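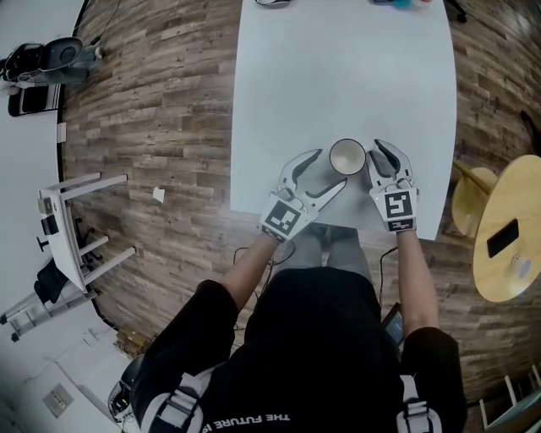 MINUTES OF THE OPEN DAY PLANNING MEETING
Sendetier Technical Center, Griffiths Building

4 February 2021
Recorded by Delyth Lougher

1. Opening and apologies
The chair, Mabli Howells, opened the meeting. Apologies were received from the Plondska office. The minutes of the January meeting were approved with one correction: the room listed under item 4 should read "upper workshop."

2. Report on the demonstration visit
The chair reported on the visit by representatives of Skorusska. Visitors were shown the two-handed gripper work at the white table, in which the operator holds one gripper in each hand and works with a cup placed between them. The square markers on top of the grippers drew the most questions. Visitors also asked whether left-handed operators need different training. The chair undertook to reply in writing.

The visitors requested more time at the table and less time in the presentation room. Members agreed that the introductory talk should be cut to 20 minutes.

3. Arrangements for the open day
3.1 Attendance. Registrations stand at 172. Groups will be limited to 20 persons, including the guide.
3.2 Demonstration. The cup task will be kept as the main item. A second task using small objects will be offered if a second operator is available. D. Lougher will confirm the operator schedule.
3.3 Cables. It was noted that the gripper cables hang below the near edge of the table. Guests will be asked to stand on the far side. A floor line will be marked before the first group enters.
3.4 Hands-on session. There was some discussion of allowing guests to hold the grippers. Members were divided, and the matter was deferred to the next meeting.

4. Budget
The open day is expected to cost about $4000. Printing has been quoted higher than last year, and a second quote will be obtained. Catering remains unchanged.

5. Other business
The Griffiths Building parking lot will be closed on its north side during paving. Directions sent to registered guests will be revised.

6. Actions
M. Howells: written reply to Skorusska; revised talk.
D. Lougher: operator schedule; floor line; second printing quote.
Plondska office: revised directions to guests.

The meeting was adjourned. The date of the next meeting will be circulated by e-mail.

Contact: Sendetier Open Day Office, Griffiths Building | © Sendetier. All rights reserved. | Back to top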